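Weaving diary, October 2021

Second week at the Sekonby mill archive. Cold in the reading room, so I kept my coat on.

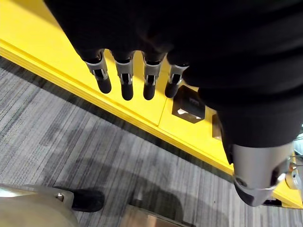 Why did the Sekonby weavers give up linen for cotton? The price of flax went up two years running, and the mill at Altport was already selling cotton yarn on credit. The weavers could take yarn home in March and pay for it when the cloth was sold. Flax had to be paid for in full.

I found that in the account books this morning, and it took up most of the day. The books are in better shape than I expected. The first three volumes have lost their covers but the pages are clean. The clerk wrote a small, even hand and used the same short forms all the way through, so once I had a list of them on a card I could read at a fair speed. "Bl." is bleached. "Hf." is half width. I still don't know what "st. w." stands for. Striped warp, maybe, or stout weft. It only turns up next to the towel orders.

Leonora Sebastian came in before lunch with the box of samples she had promised me. She has been sorting them since March. There are 143 pieces in it, most of them no bigger than a playing card, pinned to sheets of gray paper. She has put them in order by order number and not by pattern, and I think that was right. I had been hoping to match the samples to the account books, and now I can.

We started with the towels. Order 20 is a plain huckaback, linen both ways, a bit coarse. Order 22 is the same weave with a cotton warp and linen weft. Side by side they look almost alike. You can tell by handling them. The second is softer and has less weight to it, and it has yellowed more at the fold. The book has the mixed cloth selling for less, but the weaver got the same rate for both. I went back and checked that and it is so.

Order 21 is missing. The paper has the pin holes but no cloth. Leonora thinks it went to the Fulletti family when they bought the looms, along with some of the pattern drafts. I will write to them. I wrote once already in the summer and got a short note back saying the attic had not been gone through.

Lunch was soup and a roll at the place by the bridge. Rain on the way back.

In the afternoon I tried to draw up the draft for the Morgan check, the blue and white one that was used for aprons and mattress covers. I had it wrong in my notes. I had written it as an even check, and it is wider in the warp than in the weft. I counted it twice under the glass. The blue is woad or indigo, I can't say which, and I'm not going to guess in the report. The white has a slub every so often that makes me think it was spun by hand even though the book says mill yarn. Perhaps they used up what they had at home. I would have.

Leonora wants the report to open with the dyes. I want it to open with the yarn, as that is what we have the figures for. We left it there for now. She is good company and doesn't mind long silences, and she knows far more than I do about finishing. She showed me how to spot a cloth that has been through a beetling mill, by the flat shine on the raised threads. I had been putting that down to ironing. I will need to go back over my notes on the tablecloths.

Things to do tomorrow: letter to the Fulletti family. Ask the desk for the wages book. Find out whether the Altport mill kept its own ledger of credit, and who has it. Buy pencils, they don't allow pens at the tables and I am down to a stub.

My own loom is still standing with the half-finished runner on it at home. I wove a few inches after supper. The left selvage is pulling in again, so I moved the temple up and that helped a little. The weft is the gray linen I bought last year and I am running low. I may have to finish with the cotton.

Bed early.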